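I have been meaning to write up the lobby card saga for months, and since the heater is on and the dog has finally stopped pacing, tonight is the night.

Some of you will remember that I started buying old cinema paper when we moved into the unit and I had a hallway with nothing in it. I wanted one decent daybill, just one, something with a bit of colour. That was 2 cupboards ago. Daybills are the long skinny ones they used to put up outside Australian picture theatres, and they are a lovely size for a hallway because you can run a row of them without anybody's shoulder knocking the glass. Mine are mostly comedies and a few sea adventures, and I don't own a single one that a serious collector would cross the road for.

The lobby cards were a different kettle of fish. Analyn Calimlim rang me in September to say that a deceased estate had come up through Policarpio, the auction rooms where she does the cataloguing a couple of days a week, and that there was a box of cards nobody had sorted. Would I like to come and have a look before the viewing day? Would I ever! I drove over with a thermos and a pair of cotton gloves and spent the best part of an afternoon at a trestle table, turning things over.

There were 236 pieces in that box. I know because Analyn made me write the tally on the lid. Plenty were ordinary reissue cards, a bit sun-faded, with pinholes in the corners where some usher had tacked them up. Pinholes have never bothered me. They mean the thing did its job. What I can't forgive is sticky tape, and somebody had been through a good third of the box with sticky tape, front and back, and it had gone that awful toffee brown. 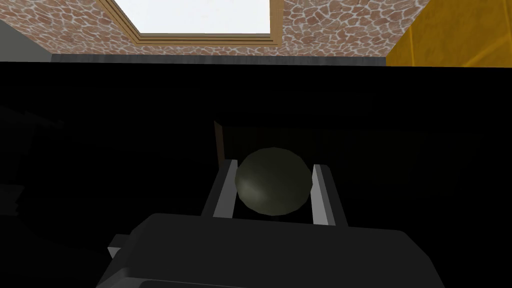 Paper & Projector Club — Members' Blogs

Anyway, I put in a bid and got the lot, for less than I'd feared and more than I'd admitted to at home. Then came the question of the tape. Rosalinda Mercado, who taught me nearly everything I know about paper, told me very firmly to leave the printed side alone and to practise on the worst card first. So I did. I picked a torn one from a musical I'd never heard of and worked at the back with a little warmth and a blunt spatula, a few millimetres at a time, with the radio going. It took me two evenings. The carrier came away nicely in the end but the stain stayed put, and Rosalinda says the stain is a job for a proper conservator or for a wide mat and a forgiving eye. I've gone with the mat.

Framing is where the money goes, as ever. I had 10 of the best ones done with acid-free backing and the UV glazing, and I do think it's worth paying for if your wall gets any afternoon sun. The rest are in polyester sleeves, standing upright in archival boxes in the linen press, below the good towels. Zhenhua Song swears by storing his flat — he has something like a plan chest, the lucky man — and he's probably right, but I haven't the floor space and I like being able to flick through them.

I'm still looking for the missing card four from the circus set, if anyone has a spare. Condition isn't important so long as there's no tape on the front. I have a few doubles to swap, mostly westerns, and I'm happy to post them anywhere if you'll go halves on the cardboard. Leave a comment, or catch me at the next swap meet. I'll be the one with the thermos.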